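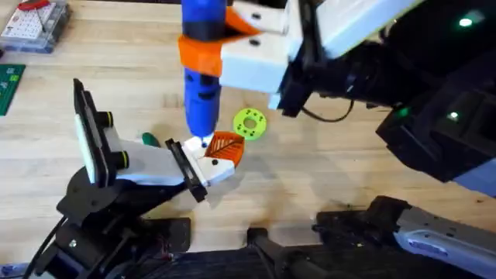 1/ Leaf season on the bench! Orange one with white veins is the shape I've been stuck on since February, and I finally like it enough to talk about it. Long thread about small plastic leaves, mute me now if that's not your thing 🍂

2/ Some background for new people: I make printed bits for the window display at the Kivdale library. Last year it was fish. This year they asked for a tree, and a tree needs leaves, and I said yes before doing any math on how many leaves.

3/ The math is 80 for the branches. Plus spares, plus the ones kids will want to take home (they took so many fish).

4/ I LOVE two-color prints. Orange body, white veins, and the veins are what make it read as a leaf from across the street. My first version was plain orange and people kept guessing "flame" or "guitar pick."

5/ Vein tips if you're drawing your own: make them fatter than you think. Mine started out as thin as a real leaf's and they vanished at arm's length. I doubled the middle one, then doubled it again, and left the side ones a bit skinnier so it doesn't look like a fish skeleton. (Although after last year I did have the skeleton drawn already...)

6/ Cleanup is my favorite part and I know that's weird. Put on the radio, get out something with a fine point, go around the edge, then along the veins where the colors meet. Any little hairs of plastic show up like crazy on orange.

7/ Please be gentle at the stem. The stem is the weak spot! I have snapped so many stems. Hold the leaf by the wide part and work toward the stem, and stop a little before you think you need to.

8/ Someone asked about the green disc with the ring of holes. I've been printing those as thread spools/hangers for the mobile that goes in front of the tree. Big hole in the middle for the main cord, little holes around it for the leaf strings. Lime green was a whim and now I want everything lime green.

9/ If you make one, sand inside the little holes or the string frays. I use a scrap of sandpaper rolled up tight. Takes forever, very soothing.

10/ Question from Darius Tănase: "do you sort your colors or is it chaos?" Darius, it's chaos with lids. Orange with orange, greens together, white all by itself so it stays white. Everything else goes in a tub marked MISC that I'm a little afraid of.

11/ What I do keep neat is electronics. The breadboard lives in a clear plastic case so I can see what's in it and so plastic crumbs stay out. Best habit I picked up this year. Crumbs get into EVERYTHING when you're trimming prints.

12/ Reason there's a breadboard in a thread about leaves: I want a few of them to glow. Tiny lights behind the white veins, very slow fade, like the tree is breathing. Still working out the fade. At the moment it's less breathing and more hiccups.

13/ Also a word for pale wooden benches. I used to work on a dark tabletop and lost parts constantly. On light wood you can spot a bright leaf from the doorway. The gaps between planks will eat a small screw though, so keep a dish handy.

14/ Time check, for people planning their own: cleaning one leaf takes me 6 minutes if I'm paying attention and a lot longer if a good song comes on. I do them in little batches in the evening with tea next to me, on the side table, NOT on the bench. Learned that one with the fish.

15/ Oh, and strings! I tried fishing line first and it was too springy, the leaves all stuck out sideways. Plain cotton thread hangs beautifully and lets them turn a little when the door opens. I bought a 500 yard spool and I'm already eyeing a second one.

16/ Next up is a second leaf shape, rounder, maybe yellow with the same white veins. If you have a favorite tree, send me a picture of a leaf flat on a piece of paper! I've had birch and ginkgo so far and the ginkgo is so good I might skip ahead to it.

17/ Will post the leaf file once I fix the stem. It needs to be a touch thicker where it meets the middle vein. Going to try that tonight after dinner. Orange again, obviously.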